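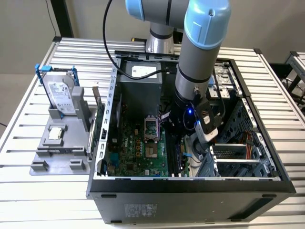 Getting your winter hiking gear ready at home (and cleaning it up after)

I signed up for the Nellden charity trek last year with a closet full of old camping stuff and no plan at all. It's 72 miles over four days, in November, and I spent more evenings at my kitchen sink and workbench than I did on the training hills. Most of what I do now I learned by messing it up first.

Boots. Take the laces and insoles out before you wash them, every single time. I use lukewarm water and an old dish brush, then stuff them with newspaper and swap the paper before bed. Please keep them away from the radiator! I cracked a perfectly good pair that way, and the glue on the left sole let go as well.

Base layers. Wash them cool, inside out, and skip the fabric softener. Merino goes flat on a towel. I roll it up in the towel first and kneel on it, and it dries overnight — the cat thinks this is a game.

Sleeping bag. Down bags go in a big front loader at the laundromat with down soap, then in the dryer on low with three clean tennis balls. Mine took all afternoon and a whole pocketful of quarters. If you still feel clumps, it needs another round. Store it loose in an old pillowcase, never in the stuff sack.
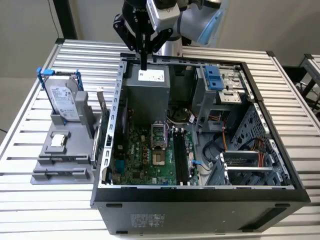
Open computer case with the side panel off.

Zippers. Rub a plain candle stub up and down the teeth, then run the slider back and forth until it moves easily. Brush the grit out first with a toothbrush or you'll just be waxing in the dirt.

Trekking poles. Pull the sections apart after every wet day and leave them lying on a rag. No oil on the twist locks, ever. I did that once and my pole shrank a foot every time I leaned on it.

Water bottles. A spoonful of baking soda, warm water, leave it till morning. For a drinking hose, my friend Bahman Karimi threads a strip of old T-shirt through on fishing line, and I've copied him ever since.

Headlamp. Take the batteries out when you get home and put them in a little bag with the lamp. I tape a spare set inside the lid of my food box too.

We brought in $1,265 between us in the end, mostly from a bake sale and Haf Bellis's very persistent emails. I'm walking again this fall, so the boots are back on the newspaper and I still need to patch the tent floor.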